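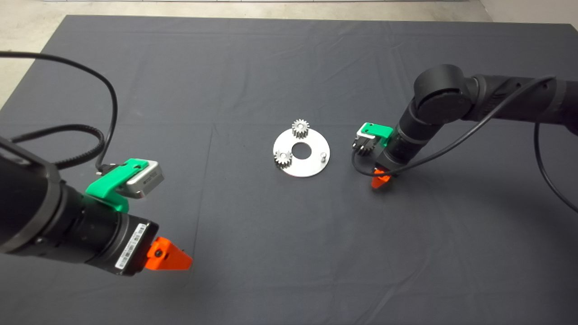

Most advice about keeping small metal parts in order comes from people selling boxes. I bought a Relov organiser with little drawers, and after two winters it holds fluff and a key that fits nothing. A jam jar lid does the same job. So, in no particular order, what I still do when taking a mixer or a clock apart.

Put a cloth down first. An old towel is too fluffy and sheds into the grease, whatever the magazines say. A flat, close-woven one is better, and dark if your parts are bright.

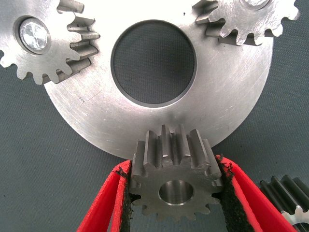 Oil is where the nonsense really starts. Fergus Cruickshank swears by Plitach spray for everything from hinges to bicycle chains, and I have yet to see it last beyond July. Use a drop of proper machine oil on the shaft. Leave the flat faces alone – a lightly scratched disc like this one doesn't need polishing, and a gear with a dull finish isn't a worn gear. Look at the teeth before you order another.

Vinegar for rust? It works on cheap spanners. I wouldn't put anything with a fine fit in it overnight, and I don't care how many people online have.

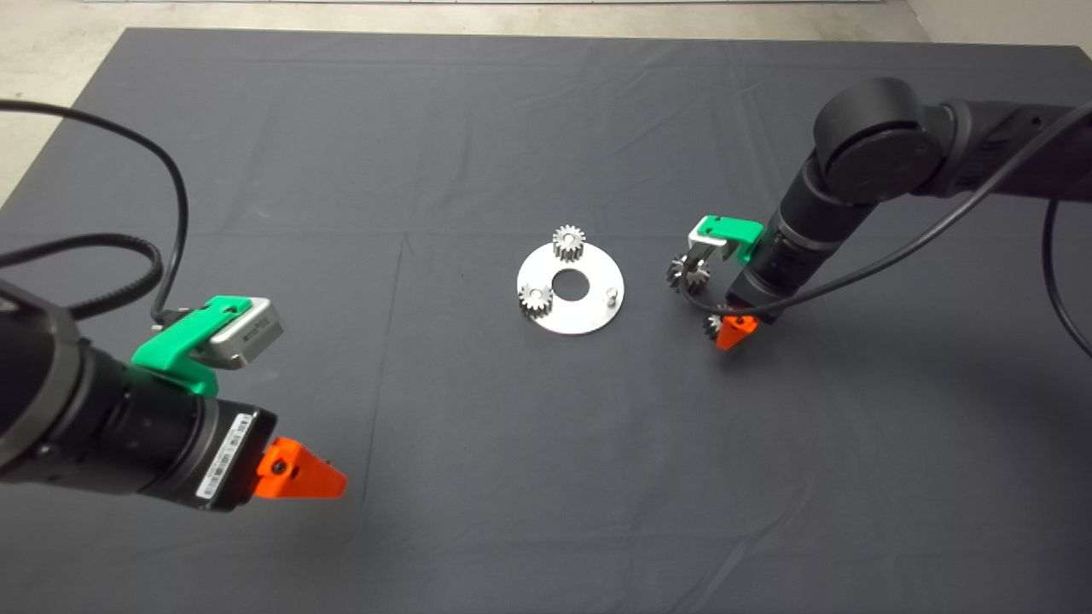

Two gears on the plate, and one peg still bare.

Take a photo before each part comes off. Ewan Swanson numbers his with masking tape, which is fine until the tape meets oil. I keep them in a row, left to right, and put them back right to left.

Magnetic trays: handy for steel screws, no use at all for brass. The Toft one costs 100 times what a saucer does, or feels like it.

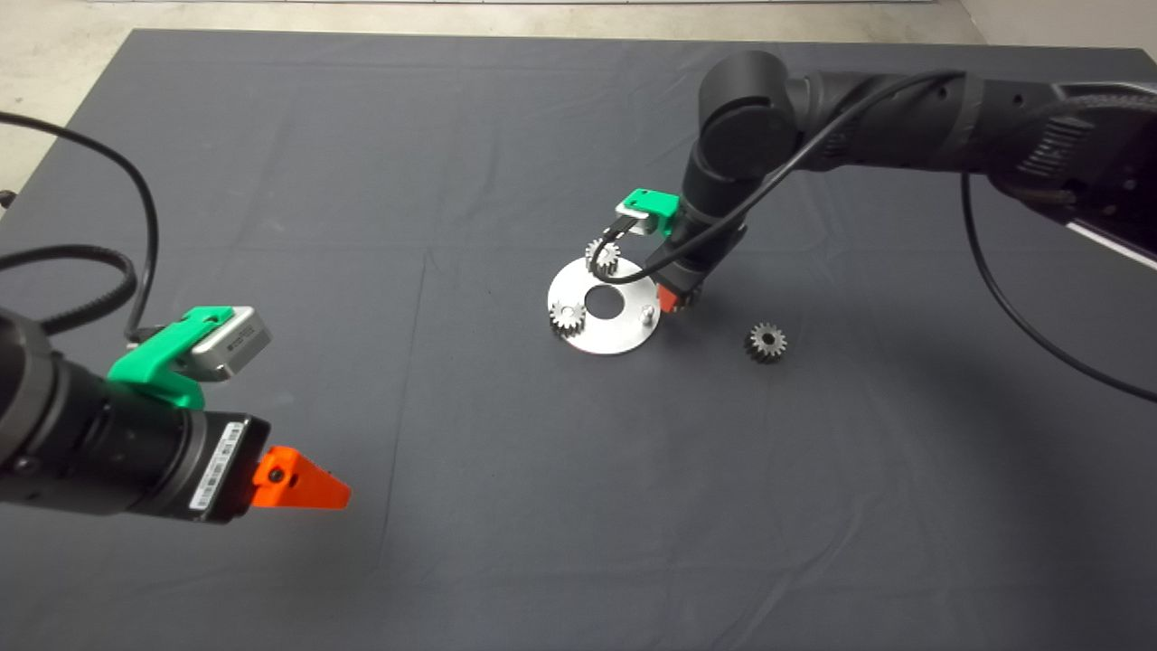
Dark cloth over the whole tabletop, creases and all.

Wash the cloth on its own afterwards, and check the filter.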